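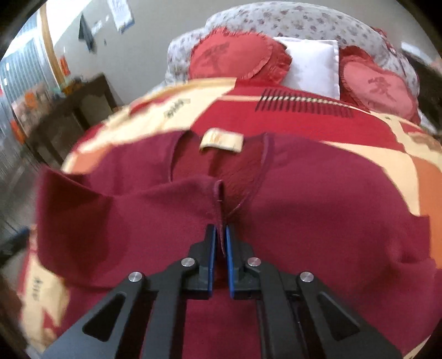

Ntombi Mahlangu objected at the first review that a wash test on knitwear says little unless the drying method is fixed as well, and the plan was changed to take this into account. All samples in this report were dried flat, indoors, on a mesh rack.

1. Purpose

The project measured how much plain knit fabric shrinks over repeated home washing, and whether water temperature or spin speed has the larger effect.

2. Materials

Two yarns were used. Tollora is a wool blend and Wirudora is an acrylic. Both were knitted on the same machine at the same tension setting and cut into square panels, 40 cm on each side. The edges were overlocked. Reference marks were sewn in white cotton thread, well inside the edge, because ink marks had faded in a trial run.

3. Method

Panels were washed in cold water or at 40 °C, with a slow spin or a spin of 1,000 rpm. The same liquid detergent, Cusider, was used throughout, measured by syringe. After drying, each panel rested overnight before the distance between marks was read along the wales and along the courses. Panels were not pressed or stretched before reading. Dineo Van Wyk took all the readings, to keep handling the same.

4. Results

The 80 readings are listed in Appendix A. Tollora shrank more than Wirudora in every condition. Lengthwise shrinkage was greater than widthwise – two of the Wirudora panels grew slightly in width. For Tollora, temperature had a clear effect and spin speed a smaller one. For Wirudora the two effects could not be separated from reading error. Most of the change took place in the first three washes.

5. Sources of error

The rule was read to the nearest millimeter. Curling at the edges pulled some marks out of line, mainly on Tollora. Room humidity was 46 percent on the first Saturday and was not recorded after that. One panel snagged on the drum and was replaced with a spare from the same batch.

6. Further work

A repeat with ribbed fabric is planned for March, using the Górecki method of marking, in which the threads cross at each corner. Tumble drying will be tested separately.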